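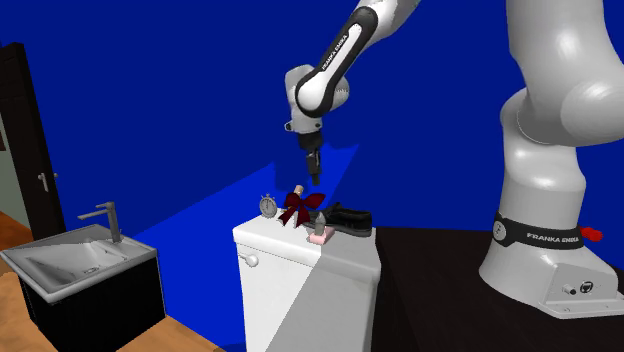 Please Stop Putting Pastry in My Stout

I went to the bottle shop on 1st September planning to grab a plain dry stout, and I came home with a headache and no stout. There were 59 dark beers on the shelf (yes, I counted, my wife was still next door at the pharmacy) and exactly 4 of them were just beer. The rest had marshmallow in them, or coconut, or maple syrup, or in one case "birthday cake batter," and I don't even want to know how you get that through a filter.

Now look, I like a silly beer as much as the next guy. Tormont did a peanut butter porter a few years back and I drank plenty of it! But a little pour of that stuff goes a long way. I split a bottle of the Navau cinnamon roll stout with three friends last winter and we still dumped some of it down the sink. Twenty bucks, that bottle. You could get two six-packs of something decent for that and everybody would have gone home happy.

What bugs me most is how the sugar covers everything up. Roasted barley has so much going on -- coffee, burnt toast, a little bit of that ashy bite at the end -- and a small brewer who gets it right deserves a crowd. Janaka Munasinghe makes a 4 percent stout over at Traloreck that I'd put up against anything in the state, and last I asked he was brewing it maybe twice a year. He told me the s'mores version sells out in a weekend and pays for the plain one. I get it, rent is rent. It still made me kind of sad.

And it's us, too. We're the ones rating everything online, and a quiet little beer never scores well next to a dessert bomb after six samples. I've done it myself. I went back through my old ratings and I'd given the Tokarz dry stout a "fine, a bit thin" back when I was chasing every barrel-aged thing within 200 miles. I've had it again since, on draft, with a burger, and I ordered a second one before the fries were gone.

So next time you're out, ask if they've got a regular stout on. If they do, buy a pint of it and tell the bartender you liked it.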